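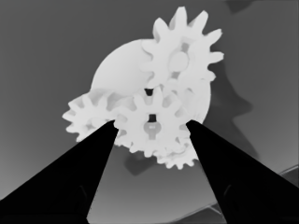 1/ Restoring the tower clock at Doltska

Filed under: Horology, Threads

Movement dates from 1908. Going train cleaned in January. Rate error was 13 seconds a day, now 20 a month.
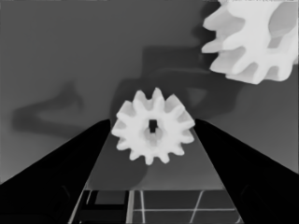
2/ The hand-setting arbor has a square end. A square hole, like the one in this small white gear, carries torque without a key or pin. Ours had worn round at the corners, so the minute hand lagged.
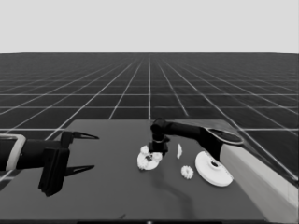
3/ Szalai recut the square and fitted a new hub. Drive weight stays at 145 lb. Strike train next.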